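Moving a reading light to a shared table without tripping the timer circuit

Posted in Home Electrics and Lighting, Wednesday

Flatimeck_user

We have a long table in the back room of the Judesthorpe library annexe, used for map reading in the evenings. The overhead lights are on a 20 minute timer. I want a separate light at the table that stays on after the timer has cut the ceiling fittings. The ceiling circuit is LED, 70 watts in total. The nearest socket is on the opposite wall and is not on the timer. Can I feed a table light from that socket, and how bright should it be for small print? The sheets are at 1:25,000 and some readers struggle with the contour figures.

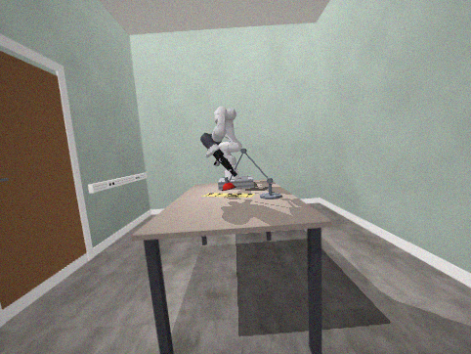

Jingyi Xie

Yes, use the wall socket. Do not take a feed from the ceiling circuit, as anything connected downstream of the timer will switch off with it. For small print I would aim for 500 lux at the paper. Measure it with a meter laid flat where the sheet will be, at table height. Colour matters too. Contours are often printed in brown or orange, and a very warm lamp reduces their contrast against a cream sheet. To judge this, put something strongly coloured on the table, such as the small red object there, and look at it under each lamp in turn. A poor lamp makes red look dull or brownish. Look for a colour rendering index of 90 or above, and a colour temperature near 4000 K.

The flex must not cross the floor where people walk. Run it along the skirting in surface trunking and bring it up a table leg with clips. If the flex is 0.75 mm² and the light is under 100 watts, a 3 amp fuse in the plug is correct. Check it, as many plugs are supplied with 13 amp fuses.

Graltton

Just get a clip-on one. Mine was cheap and works fine.

Rastogi

I agree with Jingyi Xie on the socket and the fuse, but would add two points.

Glare is a bigger problem than brightness if your sheets are laminated. Light that strikes the sheet and bounces straight to the eye will hide the print whatever the lux figure. Place the source to the side of the reader and keep the lit part below eye level or shaded. Two weaker lights, one on each side, give fewer hard reflections than one strong one.

The second point is working area. One head lit 384 mm of my own table properly and the rest was too dim for figures. Leave the open side of the table for the sheets. 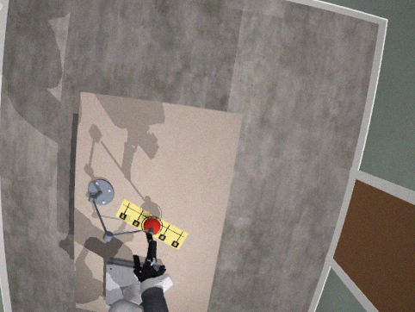

Tabletop from above, with most of the right half clear.

If you fit two lights, a four-way block on the wall socket is acceptable at these loads. Do not plug one block into another.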